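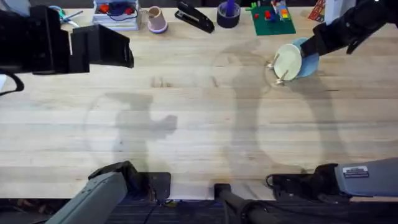

Progress report to the Plindwood fund, July 2023

Collection for the two-arm tabletop work is now under way at Clavstead. Since the February report we have recorded 200 demonstrations, of which 129 have passed review and gone into the training set. A further 23 were thrown out, mostly for dropped frames or because the operator stopped halfway. The rest are waiting to be checked.

**Staffing**

Nerea Sarmiento and In-ho Kang do most of the operating. Hyun-seo Han reviews the recordings and writes the task labels. So-yul Ban joined us in the spring and is being trained on the arms - she will take her own sessions from next month.

**Tasks**

We started with bowls, plates and cups, as agreed in the proposal. Everyday desk items such as scissors, a stapler and tape stay on the table along the far edge, so that the system learns from a table with other things on it. Their order is changed between sessions.

Handing an object from one arm to the other is behind plan. Operators find it slow, and the two of them do it differently enough that Hyun-seo has asked for a written method before we record more. A draft is with Ji-hoon Kong.

**Equipment**

One gripper had to be re-seated in its mount and we lost several sessions to that. The supplier, Doltonus, has replaced the fixing free of charge. Shadows on the tabletop move as the arms move, and we have left the lighting alone for now. If the first training run copes badly with them we will add a second lamp, which the present budget covers.

**Spending**

Within budget. The storage line is underspent and we would like to move what is left to operator hours.

**Next period**

- Finish review of the waiting recordings
- Agree the handover method and record 64 demonstrations with it
- First training run on Min, our small test model
- Send you the results, including the failures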